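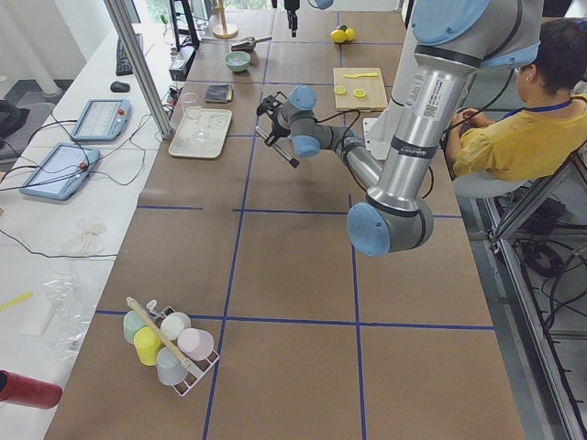 How to mask a painted grid without bleed (and which advice to ignore)

Every paint counter in the country will sell you a roll of tape that promises razor-sharp lines. I've bought most of them. The promise on the label has very little to do with the line you end up with, and a lot of what gets repeated online about taping doesn't hold up once you've done it on a real wall.

What follows is how I lay out and paint a rectangular grid, the sort you might want on a feature wall, a plywood floor or a big tabletop. My last one was a hallway wall in Walcombe, 2400 mm high and 3666 mm long, painted for Anikó Antal, who wanted charcoal boxes with pale lines between them. It took a weekend and two arguments.

What you need

Painter's tape, 24 mm wide
A tape measure and a long level or straightedge
A sharp pencil, nothing softer than HB
A plastic putty knife
A short-nap roller and a small tray
Your base colour and your top colour
A fresh snap-off blade

You'll see laser levels on most lists like this. They're nice. I used one on the hallway and then checked it with a spirit level anyway, so I'm not sure what it saved me.

Step 1. Paint the base and leave it alone

The base coat is the colour your lines will be. Two coats, and then wait. The tin will say two hours to recoat, and that may well be true for recoating, but tape is a different matter. Dry to the touch doesn't mean it will hold when you pull on it. I leave it overnight at the very least, and in January, when the humidity here is ridiculous, I leave it two nights.

Step 2. Work out the spacing on paper

Measure the wall in three places, because it won't be the same in all of them. Then divide. My wall split into three columns of 1,222 mm each. For the rows I started from the floor and marked 700 mm, then another 900 mm above that, and let the top row take what was left.

People will tell you all the boxes must be equal. I don't see why. Ceilings are rarely level, and a row of identical boxes running into a crooked ceiling shows it up badly. An odd-sized top row hides it.

Mark the centre of each line and measure half a tape width to one side. Put your pencil tick there and run the tape's edge along it. If you tape to the centre mark by eye, you'll be out by a few millimetres at one end and you will see it every day.

Step 3. Lay the long strips first

Run the long strips in one piece if you can. Stick down one end, unroll an arm's length, sight along it, then press. Don't stretch the tape. Stretched tape creeps back, and that's where a lot of wavy lines come from, whatever the roll cost.

Then lay the cross strips straight over the top. Where two strips cross there's a small step, and paint likes to sneak in there. Some guides have you cut every crossing with a knife so the tape sits flat. Kornél Bodnár swears by this and did all 42 crossings on his garage floor that way. He also scored his base coat at a good number of them. I just press the corners down hard with the putty knife.

Step 4. Seal the edges

This is the one trick I came to doubting and left believing. Roll a thin coat of the base colour along every tape edge and let it dry. If anything bleeds, it's the same colour as what's underneath.

You can buy special sealers for this. I tried one called Diso and another from Kocsis, side by side with plain base paint, and couldn't pick which was which afterwards. Maybe you can. Do a test patch before you spend the money.

Step 5. Paint the boxes

Two thin coats of the top colour, rolling from the tape inwards. A loaded roller pushed at a tape edge will beat any tape ever made.

The paint I used was Plurnness low-sheen, described as one-coat coverage. It needed two – I have yet to meet a one-coat paint that didn't.

Step 6. Pull the tape

Opinions get heated on this. Some say pull it wet, some say wait a day. I pull when the last coat has just stopped being shiny, cross strips first, folding the tape back on itself and going slowly. If the paint starts to lift in a skin, stop and run the blade lightly along the edge before carrying on.

Touch-ups

There will be some. Use a small angled brush and the base colour, and do them in daylight. Anikó found two spots I'd missed, both at crossings, both behind where the coat rack now hangs.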